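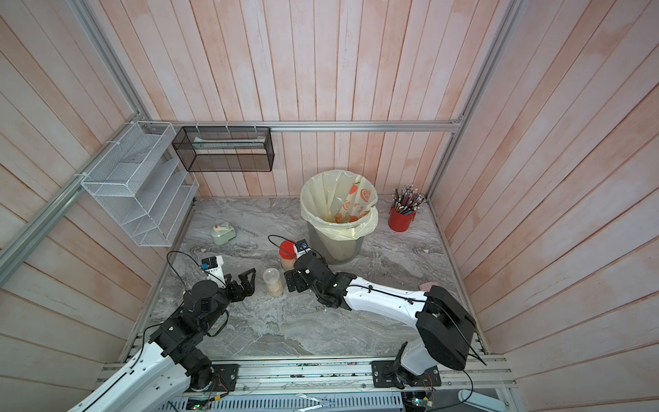 Subject: Re: [prokenthorpe-pantry] Old grain in plastic jars
Date: 4/3/21

Hi all,

I went through the dry goods last night and wanted to report back before the thread gets any longer. The jars were filled in December. Nothing was moving in them, but the smell was flat and a bit like cardboard, so I decided to dump them and start over with a new bag from Skutik.

On storing jars on their sides: I've done it both ways. The red lid has a proper thread and stays shut lying down. I trust the clear one less and would keep that jar upright in a cupboard. Either way, check that the lid is on straight before you lay anything over.

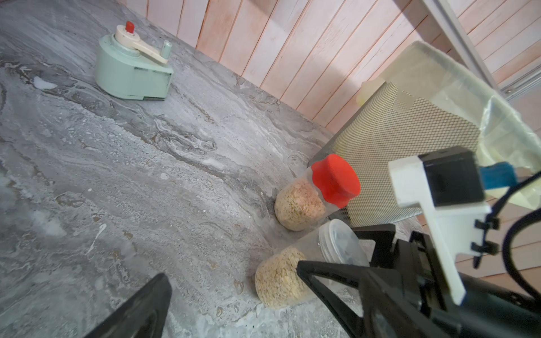

The other thing I'd change is where I pour. I used to carry each jar to the kitchen trash and leave a trail of flakes across the floor. Now I bring the bin to the jars. Put in a fresh bag first and fold the rim well down over the outside, or it slides in when the weight lands on it. Fruit peel can go in the same bag if it's going out that day. Crumbs on the counter I leave for the end and wipe up once.

If the jar has a loose ring, take that off too. Old flour dust collects under it.
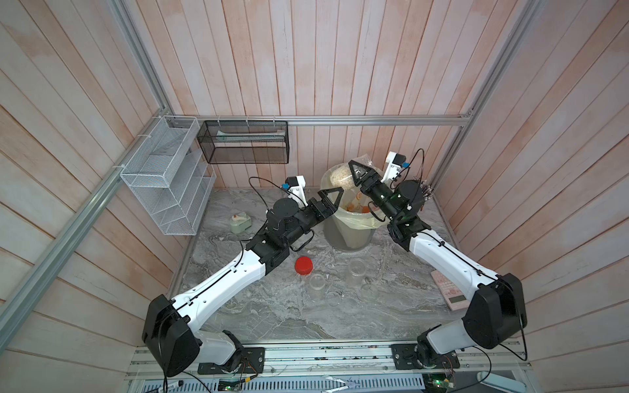

Drustar wrote:

I have nearly the same setup, 6 jars, and I can't get the stale smell out of the plastic. Dish soap doesn't do it. Do you wash the lids separately? And do you dry them in the oven or just leave them out? I need them ready to refill for Ramadan and would like to avoid buying new ones.

(end of quoted message)

Lids separately, yes. Warm water and baking soda, 4 spoonfuls to a sink, and leave everything in it overnight. Skip the oven, mine warped. I stand the jars upside down on a towel for a day, then leave them open for another day before filling. If they still smell after that, keep them for pencils or buttons.

When you empty them, tip slowly and keep the mouth low over the bag. Fast pouring puts dust on everything nearby.
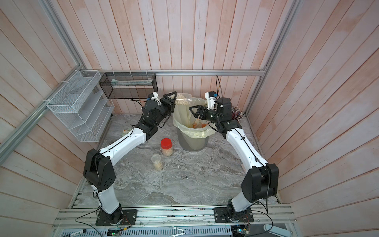 The bin at the back, two more jars in front of it.

I'll post again once the new bag arrives and I've seen whether the smell comes back.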